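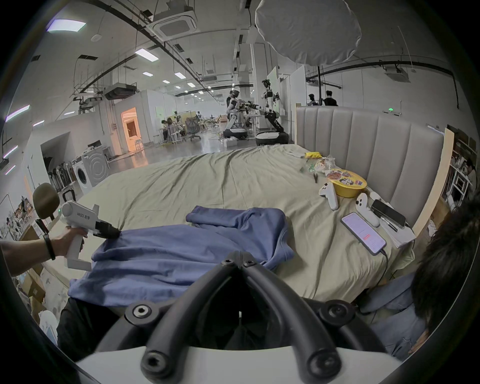 Darka Opens Bedroom Tidying Season in Josville with the Strand Bed and a Free Guide to Getting Everything Off It

JOSVILLE, Friday, August 7, 2026. Darka, the Josville bedding and bedroom furniture company, is pleased to announce that its Strand bed and the matching Zireo sheet set will go on sale at the Josville store this month, along with a free printed guide to the small, daily, never quite finished job of keeping a bed clear enough to sleep in.

We have been selling beds for a good while now, and we have always photographed them the way everybody does, with the pillows plumped and not a thing in sight. Then in March we asked 300 of our customers what was on their bed at that very moment, and the answers were so much more fun than our catalog! Phones on the charger, mail, a pen, game controllers, noodles, a bag of something to nibble on, a shirt waiting to be folded (or waiting to be worn again, opinions varied). A bed is the biggest table in a lot of homes, and we think it should be treated kindly on that account.

So the Strand was drawn up with the daytime in mind as well as the night. It has a tall upholstered headboard in light gray, stitched in vertical channels, high enough to lean back against with a bowl in your hands, and the wood is pale so that it sits easily with whatever furniture you already own. The Zireo sheets come in soft greens, from a deeper olive to a pale sage, and they are cut generously, with plenty to tuck under at the foot. They do wrinkle a little when you fold laundry on them, as sheets will, and we rather like them that way.

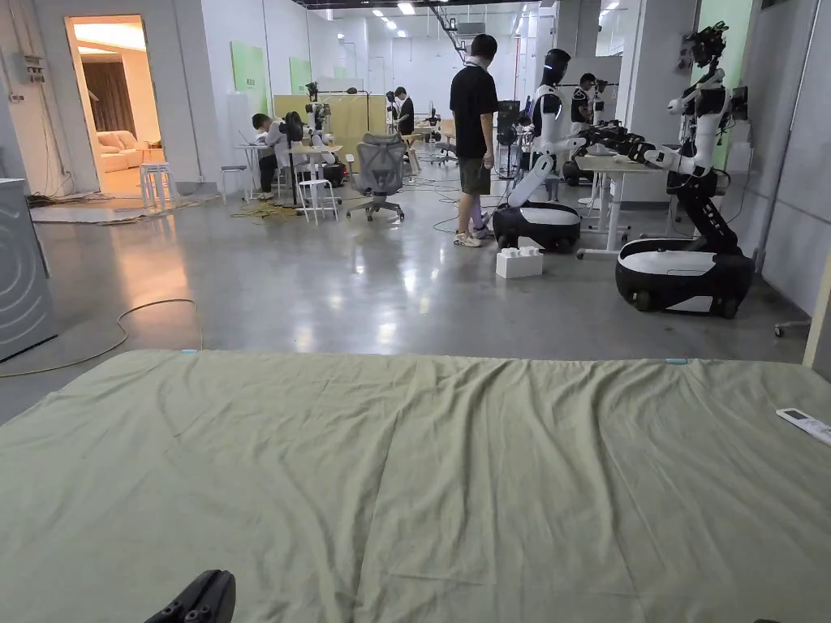

The guide runs to 44 pages and begins with the remote, the phone and the other little things that like to disappear into a crease. Our suggestion is to gather them into one spot near the headboard before you touch any clothing. Food goes next, back to the kitchen, lids and wrappers included. Papers get stacked with the pen on top. Only then do you start on the clothes, and for a long-sleeved shirt the steps are these:

Lay it out flat, front down, and smooth it from the collar to the hem.
Double one sleeve back across the upper part, then the other.
Bring the sides in toward the middle.
Fold up from the hem, and carry it to the drawer while you still feel like it.

With a bit of practice a shirt takes less than 2 minutes, and that includes walking to the drawer. There are chapters on fitted sheets, sharing a bed with somebody who keeps everything on it, and what to do about charging cables.

The Zireo sheet set is priced at $80 in every size. The Strand bed can be ordered in the store, and delivery within Josville includes setting it up in the room where you want it. The guide is free at the counter, no purchase needed, while copies last.

Press inquiries and requests for sample fabric may be sent to the Darka press desk in Josville.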